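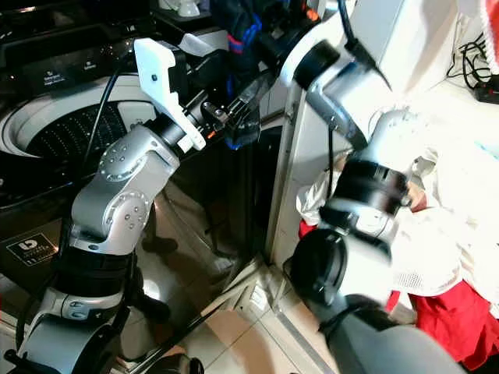
Posted by skulham_sixthman in Women's Hoops, 19 replies

Okay so who else stayed up for the Skulham game?? I got home at 10 and watched the whole replay, and I still can't believe we sat our best passer for most of the fourth quarter. Sumampouw had the ball in her hands all night, everybody was getting open looks, and then coach goes small and we stop moving. We lost by 5!

I'm not saying fire anyone – I like the coach, I really do – but that's the second time since March I've yelled at my laptop about the same lineup.

baseline_benny wrote:
She had four fouls. What did you want him to do? You lose her with six minutes left and it's over anyway. I'd have done the same thing, and I think you're being pretty hard on the kids who came in. 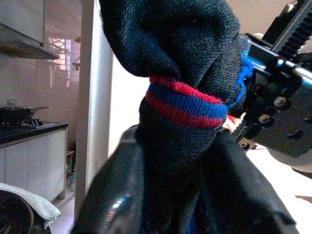 Also the bench actually rebounded fine in that stretch. We just missed free throws, a whole bunch of them, and that has nothing to do with who was sitting.

jokier wrote:
Nah, I'm with sixthman. Four fouls with six minutes to go, you play her and hide her in the zone. My high school coach did it every single week and we were terrible, but not because of that lol

Fikri Sinaga wrote:
I was there, section behind the scorer's table. Crowd was 295, they read it out at halftime. She was asking to go back in, you could see her up off the bench at every whistle. I do think the third foul was a bad call, she was set.

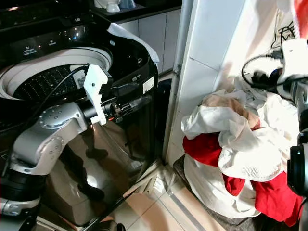
The one that really hurt was the inbounds play with the guard from Julley, though. We left the corner wide open twice in a row and she made both.

skulham_sixthman wrote:
Ugh yes, the corner!! I'd blocked that out. Fine, benny, the free throws were bad too. Still would've played her.

baseline_benny wrote:
We can disagree. Is anyone driving up for the next away game? I've got two seats.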